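**Grikville Learning Room, progress report to the Harko Fund**
3 June 2022
Prepared by Keegan Doucette, room coordinator

Dear colleagues of the Fund,

I am writing to report on the first part of the grant of 3,000 dollars, which you approved for the furniture and sorting materials of our room. I follow the order of your form, but I have put points 2 and 3 together, as the tables and the materials were bought in the same order and it is difficult to separate them.

**1. The room**

The room in Grikville is open since the beginning of spring. The old shelves were taken out and the walls were washed and painted. The floor was not changed. In our application we had asked for a new floor in the whole room, but you advised us to keep it, and I think now that this was good advice. It is easy to sweep and the money went to the tables.

The door still closes badly. The landlord has promised a new lock and I have written to him two times.

**2 and 3. Tables and sorting materials**

We have chosen white tabletops with rounded edges. The first supplier, in Lurkdale, offered us a cheaper model with square corners, and we did not accept it. White was a wish of the teachers. Bright pieces are easy to find on it, also for the children who do not see well.

The blocks are used for sorting and for putting away. Each place has one bin, and the exercise starts with the bin empty and the pieces lying free on the table. We ordered low bins with a thick rim, so that a small hand can hold them well.
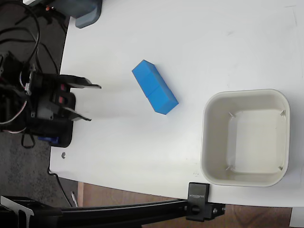 *Photo: Grikville Learning Room*

The blue blocks are the ones we use the most. The teachers prefer to begin with a single piece and one bin, and to add other colors only later. The Huanca set, which was in our first list, was not bought. It had many small parts and we would lose them quickly.

Some bins came with scratches on the outside. The supplier took them back without discussion and sent others. The transport of this second delivery was free of charge.

**4. Money**

From the 3,000 dollars, we have 313 dollars left. The largest part was paid for the tables. The invoices are attached, except the one for the paint, which I will send separately when the shop gives me a copy with the correct address.

I ask for your permission to use the remaining sum for a low shelf where the bins can stand when the tables are needed for drawing. At present they are put on the window sill, and they must be moved every time someone opens the window.

**5. Participation**

There are 17 children registered. They come in two groups, and the second group is the larger one. The parents asked for a third hour in the week, but for this we do not have a teacher yet.

**6. Next steps**

Before August we want to do the following:

- buy the shelf, if you agree
- repair the door
- write a short guide for new teachers on the sorting exercises
- put labels on the boxes in the cupboard

The guide is half finished. I can send you the draft, but please excuse that the part on mixed colors is missing.

With kind regards,
Keegan Doucette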